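Call for participants: working alongside automated replenishment

Grundard invites shop-floor staff to take part in a study of how automated replenishment changes daily work in its stores. The study is led by Annick Leclerc and Rasmus Jõgi. Applications close on 2022-01-16.

The Sindus system now brings stock to the aisle and decides what is to be refilled first. Sorting and arranging small packets is still done by hand. We wish to learn how staff experience this division of work - its pace, its pauses and the judgement it leaves to them - before the system is extended to a further 13 stores.

Work of the kind covered by the study:
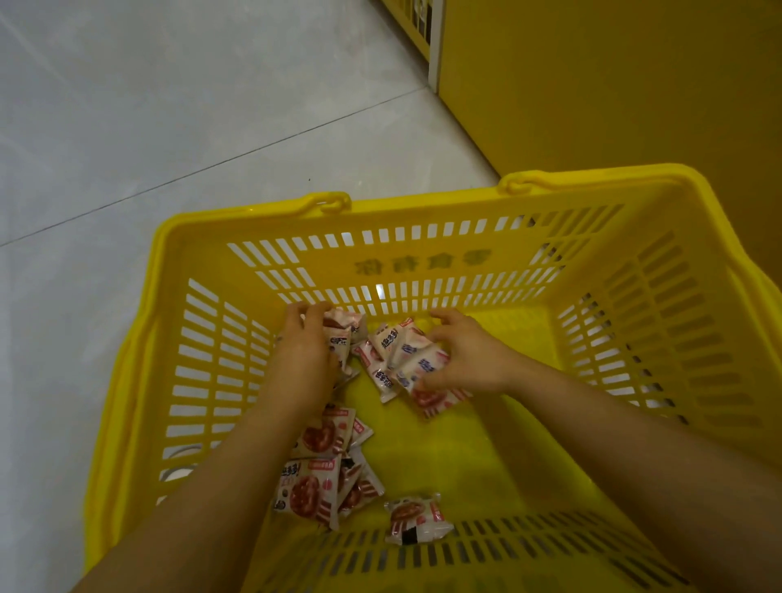
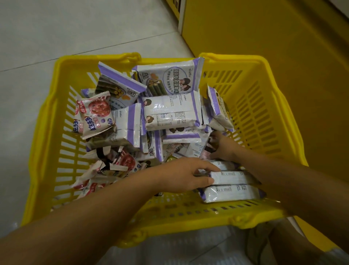 Capucine Pruvost, who was consulted on the draft of this call, asked that it be stated plainly whether hours would be cut once the machines were in place. She wrote that colleagues would speak freely only if they had that answer in writing. Contracted hours will not be reduced as a result of the study, and individual replies will not be passed to store managers.

Participants will:
- keep a short work diary throughout November
- attend two group discussions, held in paid time
- try out a revised task list and comment on it

You may apply if you handle packaged goods by hand for at least part of your shift. No technical knowledge is required. Part-time and night staff are particularly encouraged to come forward.

Each participant will receive a payment of 400 euros on completion.

Please apply in writing to Ecaterina Furtună, Workplace Studies, Grundard, giving your store, your usual shift and a telephone number.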